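Mistwood Playroom: my monthly toy and table check

Jun 19, 2019

I do this walk-through once a month, usually before anybody has turned the lights on properly, with a coffee in one hand and the checklist in the other. The list started life as half a page at our old place on Godoy Street and it has grown a bit since! Comments are mine, marks are OK, FIX or WATCH. If you're covering for me, please write a comment even when everything is fine, because a page full of plain OKs tells me very little a month later.

1. Door and gate
OK. Latch catches the first time. I leaned on it pretty hard and it held. The lower hinge squeaks but it squeaked in February too, so I've given it a drop of oil and moved on.

2. Floor mats
FIX. Two of the corner pieces by the sink have curled up and I caught my own shoe on one, so a toddler certainly will. I've pulled them up and put them on top of the cupboard. We have spares in the Wellow box (the one with the taped lid), I just ran out of time to dig through it.

3. Outlets and cords
OK. All covers in. The lamp cord is back behind the bookcase where it belongs – please keep it there, it creeps out every time someone vacuums.

4. Bookcase and shelves
WATCH. Both wall straps are tight. The second shelf has started to sag a little in the middle and I think it's the atlases. I moved them to the bottom and I'll look again next month. We said 30 pounds per shelf when we put it up and I'd guess we were over.

5. Soft toys
OK, mostly. One rabbit has a loose eye and is now in my sewing bag. Everything else got a good tug at the seams, ears and tails. Wash day is still the last Friday and I'd love it if somebody else took a turn.

6. Puzzles
FIX. The farm puzzle has a split piece with a sharp edge, and I've taken the whole thing out. I know, it's the favorite. I did try sanding it and made it worse.

7. Crayons, paint and glue
OK. Threw out the dried-up glue sticks. The new paint from Telton has its label and the lids screw down tight, which is more than I can say for the last lot. Paper is fine too, we have about 300 sheets left, so no need to order before the end of summer.

8. Small parts
OK. Everything that looked even slightly small went through the choke tube. One bead from who knows where dropped straight in, and it's in the trash now, the outside trash. Do check under the couch cushions when it's your turn, that's where I found it.

9. Table and wooden board
OK. I ran my palm over the whole maple board, both directions, and then along all the edges, and no splinters. There are a few darker knots toward one corner and I always press on those to make sure they're solid. They are. The board lies flat on the blue metal table with no rocking at all, and I went over the holes in the metal with a fingertip wherever they show around the board, feeling for burrs. Nothing sharp. Wipe the board with a damp cloth, please, and don't soak it – it's wood and it will sulk.

10. Shape blocks
OK. These get handled more than anything else we own, so I spread them out on the board and go one at a time. What I'm after is cracks, chewed corners and any seam that opens when I squeeze it. The stars get extra attention because of the points, and I run a thumbnail down each one. The triangle has a dimpled pattern on its end that can hold on to crumbs, so I take an old toothbrush to that, and to the stars as well. Cylinders I stand on their flat ends, and if one wobbles I check the bottom for a dent. No cracks, no wobbles, nothing coming apart this time. I'm really fond of this set!
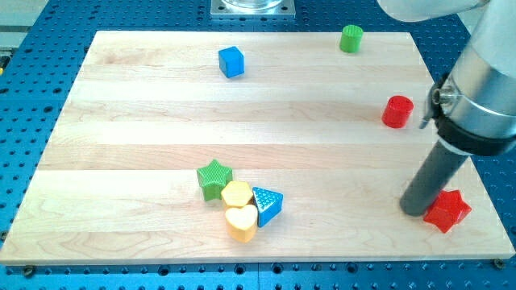 11. First aid box
FIX. Low on the small bandages and the tape is gone altogether. Cold pack is in the freezer door. I'll bring tape on Monday unless someone beats me to it, and if you do, leave a note inside the lid so we don't end up with four rolls again.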